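Folding by Hand: a project on cloths, tables and the people who taught us

Project report, second term, Domestic Crafts and Materials
Written up by Milagros Ccori

Introduction

When we were asked to choose an ordinary household task and look at it properly for a whole term, most of my group wanted something grander than mine. There was a lot of talk of bread ovens and bicycle repair, all of it very interesting, and I sat there thinking about tea towels. My grandmother folded hers into thirds and then in half, and my aunt (her own daughter!) rolls them up like little carpets, and the two of them never once agreed about it in all the years I ate in their kitchens. So I put down folding, and I am very glad I did, as it has been a lovely few months.

The question I set myself was a small one: how does a person get from a crumpled cloth to a flat, squared one, and what do the hands do on the way? I wanted to find out whether the table matters, whether the cloth matters, and whether people who have been doing it for decades do anything that a beginner like me does not.

What I read and who I talked to

There is less written about folding than you might hope. The college library has a housekeeping manual from 1955 which gives four pages to linen, with line drawings, and an older one from 1942 that is mostly concerned with making sheets last by turning them sides to middle. Both assume that you have a large clear table and a second person to hold the other end, and I have neither at home.

The best help came from Elfriede Brinkmann, who worked for most of her life in the laundry at the Clamano hotel and very kindly gave me a whole morning in May, with cake. She showed me how she picks up a cloth, and it was quite different from how I do it. I grab the middle and shake. She runs one hand along an edge until she comes to a corner, holds on to that, and lets the weight of the cloth find the next corner for her. She said the folding itself is the easy bit and all the work is in the finding. I wrote that on the front of my notebook.

The cloths and the table

I tried a linen tea towel from Brosden, an old cotton duster that has been washed so often it is nearly transparent, and plain coloured cloths with nothing printed on them. I started with the printed ones because they were prettier, but the pattern made it very hard for me to tell from my notes and sketches which side had been uppermost, and in the end the plain ones taught me more. A strong colour on a pale table shows every crease and shadow, and you can follow an edge right round with your eye before you touch it.

For the table, I wanted something smooth and light with a bit of room on it. Our kitchen table at home has a ridge down the middle where the leaf joins, and every fold I made across it came out crooked.
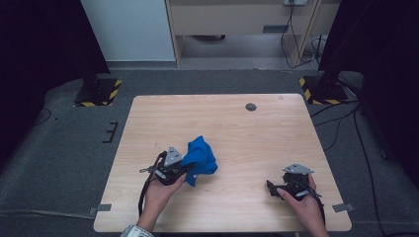

Does it matter where on the cloth you take hold first?
It matters a good deal, and a corner is the best place to begin. If you lift from the middle, the corners all hang down together in a bunch and you have to sort them out one by one afterwards.

I tested this on myself over three weeks, doing the same small pile each evening before supper. Starting from a corner felt slow and fussy for the first few days, and I was rather cross with it, but by the second week I had stopped thinking about my fingers. The linen was the most obliging because it is stiff enough to stay where it is put. The duster was hopeless, it clung to itself and to my sleeve, and I never made a properly square job of it.

I had expected to use both hands equally and I don't. One hand holds and waits while the other goes looking along the hem, and then they swap. Elfriede does the same, only so quickly that I had to ask her to slow down twice.

What I would do differently

I would begin with one sort of cloth and stay with it for longer before bringing in another. I would also borrow a proper table from the start, and ask my aunt to take part, although she says she is perfectly happy with rolling and sees no reason to be studied.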